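Setting Up Your League's Season in Kullevix

Section 3: Building the schedule

By now you should have your teams entered and your fields listed (if you don't, go back to Section 2, I'll wait). This part is where the season starts to look like a season. I've set up leagues in Kullevix for youth soccer, adult coed and one very muddy winter cup, and the schedule builder is still my favorite bit of the whole thing. 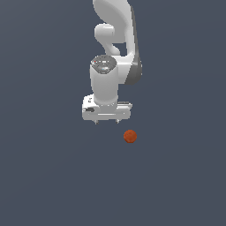

Luangrath

Grab your list of blackout dates before you sit down. I mean school breaks, the town fair, the weekend the parks department reseeds. It's so much easier to put them in first than to pull games back out later!

1. Open the Season tab and click New Schedule. Give it a name your coaches will recognize. I use the league name plus "Spring" or "Fall" and leave it there.

2. Pick your format. Single round robin means everybody plays everybody once. Double means twice, home and away. For my eight-team division a double round robin comes out to 14 games per team, and that fills the stretch from March to June nicely.

3. Enter your blackout dates. Click a day to block it for the whole league, or hold Shift and click to block it for one field only. Blocked days turn gray.

4. Set your kickoff windows. I start the little kids at 9 a.m. and save the afternoon for the teenagers, who would like to still be in bed.

5. Set the gap between games on the same field. The default is zero minutes (why??). Change it to whatever your league needs. I like 15, so one team can clear its bags off the sideline while the next one warms up.

6. Click Draft. Kullevix builds the schedule and shows it to you in a calendar view. A big league takes a minute or two, so go get a coffee.

Note: A draft is visible to admins only. Coaches and parents don't get any emails at this stage, so you can throw out as many drafts as you want. I usually make four or five before I'm happy.

Caution: Don't rename a field while a draft is open. The builder treats the new name as a brand new field and drops every game you had on the old one. I did this the night before a coaches' meeting and I don't recommend it.

Checking the draft

7. Click Conflicts at the top right. Red means two games on one field at the same time. Yellow means a coach with two teams has been booked in both places at once. You have to fix the reds before you can publish. The yellows are up to you, but fix them anyway, your coaches will love you.

8. Drag a game to move it. If it snaps back, the slot is taken or blocked. Hover over the slot and a little tag tells you which.

9. Look at the Balance view. It shows home games, away games and early kickoffs for each team. The first time I ran it, Clesow had every one of its first five games at 9 a.m. and Ovar had none! Press Even Out and it shuffles the start times for you without touching the match-ups.

Note: Even Out ignores games you've locked. To lock one, click the padlock on the game card. I lock opening day and the rivalry games and let everything else float.

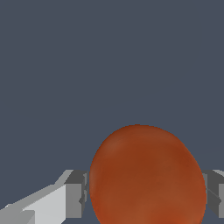 One league admin wrote in to say that Even Out moved a game she had already promised to a visiting team, and she'd like a big warning about locking first. So, big warning: lock anything you've promised to anyone, then press the button. Undo works, but only until you leave the page.

Publishing

10. When the reds are gone, click Publish. You'll get one last preview with the number of games and the number of people who will be emailed. My last one said 28 games. If the number looks off to you, cancel and go back to step 7.

11. Choose who hears about it. "Coaches first" holds the family emails for 24 hours, and I always pick that one. Somebody will spot a problem, and you'd much rather hear it from a coach than from the whole league.

12. Download the printable version and tape one up at the snack stand. It's under Export, then Wall Chart.

Caution: After you publish, every change you make sends an email to both teams. If you have a bunch of changes (rainouts, mostly), switch on Hold Notices, make them all, then switch it off again. Everybody gets one message with the full list.

Rainouts and makeup games are in Section 4.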